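Interior paint and the north-facing room: a colour consultant on undertones, sheen and test boards

The consultant has worked from a unit in Darnutcombe for 14 years, specifying paint for small houses and rented flats. Most enquiries concern a single room, usually one facing north, and most arrive after the first coat has gone on.

"People choose from a card under shop lighting," she says. "The card is small, the light is warm, and the wall at home gets neither."

Her method is slow. She paints two coats on a lining board, leaves a bare margin at the edges, and moves the board between walls at breakfast, midday and dusk. She wants the client to record a preference each time without looking back at the earlier notes. 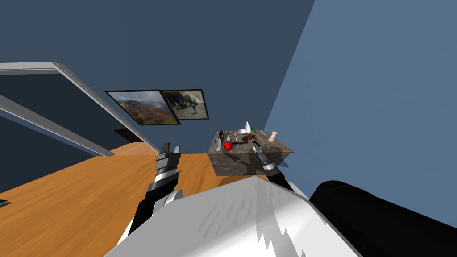 Dark colours need the most care over what sits beside them. A deep wall will make a pale ceiling look brighter than it is, and the floor has a greater effect than most clients expect. With dark blue walls over a wooden floor, as in the view here, she would check the blue against the boards before looking at any fabric. "Timber pushes blue one way or the other. If the floor is orange, the blue looks colder. You test for that first."

She is equally particular about sheen. Her usual wall finish is Funeo flat matt, with Jatoi eggshell on woodwork. A dark matt marks easily in a hallway, and she will move to a higher sheen there even though it shows poor filling. 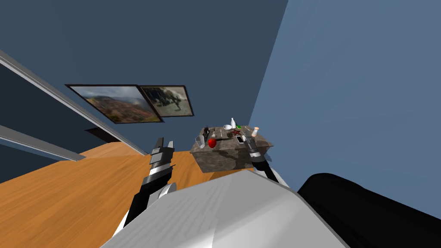

Preparation takes up 70 per cent of the time on her jobs, by her own timesheets. Filler is sanded, spot-primed and left overnight. She keeps Drunex stain block for old water marks and applies it only to the mark and a hand's width beyond.

Her last job before December was a stairwell repainted after 2 failed attempts by the owner. The colour had been right both times. "It was the primer," she says. "White under a deep green. They needed grey."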